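Search this site Go

Recording fridge demos in a sim kitchen

I've been teaching a simulated arm to get into the fridge, and almost 2000 tries later I have opinions! You'll need Pondov running and a gamepad.

1. Park the arm by the fridge and start above the dispenser buttons. Vary the start a bit each time. 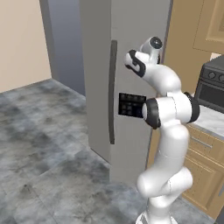 2. Save the wrist view too - mine looks like mostly grey for long stretches.

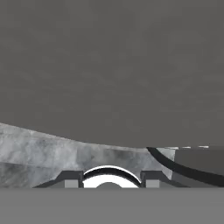

Keep those bits in anyway, and log both views at the same rate.

3. Get the gripper up to the middle shelf slowly.

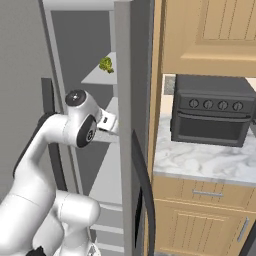
I do 112 runs, then take a tea break and retrain.

Comments

Shaimaa Abdel Hamid: Do you keep the failed tries?

Reda Chraibi: Yep, in their own folder.

Last updated: April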